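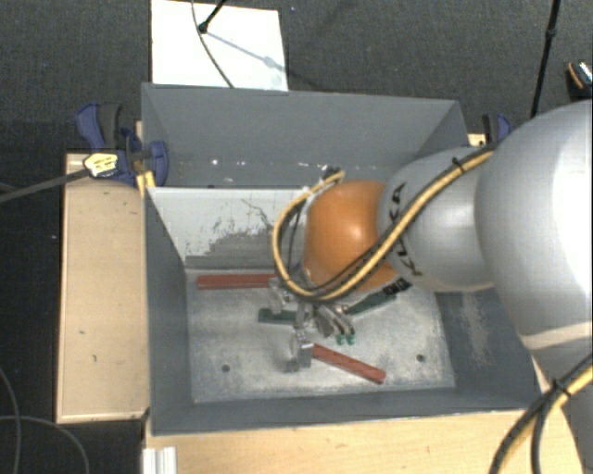 The KUKA arm over the bin, gripper lowered among the red and green bars.

Grenonora bin picking study: frequently asked questions

Page maintained by Wumpini Ankrah. Last updated 7/28/21.

What does the study test?
It tests whether a grasp planner that scores several candidate grasps before moving does better than one that takes the first grasp free of collisions. We call the two planners "ranked" and "first-fit". Arm, gripper, bin and bars are the same for both.

Why narrow bars?
A bar can be gripped at many points along its length, so the planner always has a choice to make. Most of those points are poor. A grasp near one end lets the bar swing when it is lifted, and a grasp close to a wall leaves little room for the fingers. Cubes and balls gave us no useful difference between the planners in the January pilot.

Does colour matter?
Colour is used to separate touching bars during segmentation. It has no effect on the grasp score. The planner is not asked to sort by colour.

How many attempts were made?
400 in total, split evenly between the two planners. The order was drawn at random before the runs began, and the operator did not choose which planner ran next.

What counts as a success?
The bar must leave the bin, stay in the gripper for 3 seconds and be released at the drop point. A bar that slips and is picked up again on the same attempt counts as a failure. So does any attempt stopped by the force limit, even if the bar was held at the time.

What was the result?
Ranked failed on 30 attempts and first-fit on 40. The difference is in the expected direction but is too small for us to claim a general effect. Most of the gap comes from bars lying close to a wall. For bars in the open part of the floor the two planners can be treated as equal.

How is the score computed?
It is a weighted sum of the distance from the grasp point to the estimated centre of the bar, the clearance to the nearest wall, and the angle between the fingers and the long axis of the bar. The weights were set by hand during the pilot and then frozen. Afaf Harb has since tried fitting them to the pilot data. The fitted weights are in the repository but were not used in any reported run.

Does the arm push bars to make room?
Not on purpose. Contact during the approach is allowed up to the force limit, and a neighbouring bar may be moved by it. These contacts are logged. They are not counted as failures unless the attempt itself fails.

Was the bin fixed in place?
Yes, it was clamped. If the bin shifts, the wall positions used by the clearance term are wrong. Anyone repeating the work should check the bin position at the start of each block of runs.

Will the method work with other grippers?
We do not know. The clearance term assumes two fingers of known width. For a suction cup it would have to be replaced, and the angle term would have no meaning.

Can I get the data?
The attempt logs, with joint positions, forces and outcomes, are sent on request. Please state which planner you need and whether you want the pilot runs as well. The pilot logs use an older time format and need the conversion script in the "tools" folder.

Where do I report an error in the logs?
Write to Wumpini Ankrah with the attempt number and the name of the log file. Corrections are added to the change list at the next update.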